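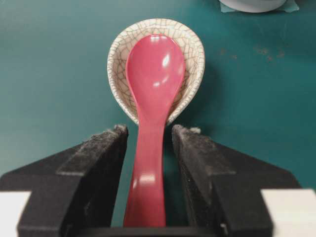
Search the boards: crackle glaze food

Crackle glaze dishes - do you let food touch them?
Print | E-mail this thread
131 replies | 3445 views

trernitz_potter
I picked up a little cream crackle dish at a church sale in July and I've fallen hard for it. It's tiny, and I use it next to the stove as a spoon rest, usually with a pinkish red plastic spoon that looks so cheerful against the off-white. My sister came for supper and told me I ought to be keeping buttons in it, as the lines hold sauce. Is she right? I'd hate to give it up, but I'd hate to make anybody sick, too!

Igwe
Your sister has a point, I'm afraid. Those lines are cracks in the glaze, and if the clay underneath is at all porous, whatever you stir with goes right in. I had a crackle bowl that smelled of onions for a whole winter - I washed it and washed it and finally planted a cactus in it.

Kristaps Liepiņa
I'd be a bit gentler than Igwe. I've made pots for 15 years and it depends a lot on the clay. Dry the dish really well, set it on a paper towel, fill it with water and leave it overnight. If the towel is damp in the morning, keep the dish for buttons. If it's dry I'd happily rest a spoon there, though I'd still skip tomato and turmeric (turmeric got into my teal table too, and there it stays).

Igwe
Kristaps, a dry towel doesn't tell you what's in the glaze. At a church sale you have no idea who made it or when. I wouldn't.

Kristaps Liepiņa
Fair enough on an old piece, and a lead test is a good idea. I still say a spoon resting a few minutes isn't the same as storing soup in it.

stostamano
Can I put in a word for the plastic spoon? Mine went cloudy in the dishwasher, so now I do them by hand and they keep their shine much longer.

trernitz_potter
Thank you all so much! The dish is full of water on a paper towel as I type - will report back after breakfast.

Share (15) | Comments (131)
Print | E-mail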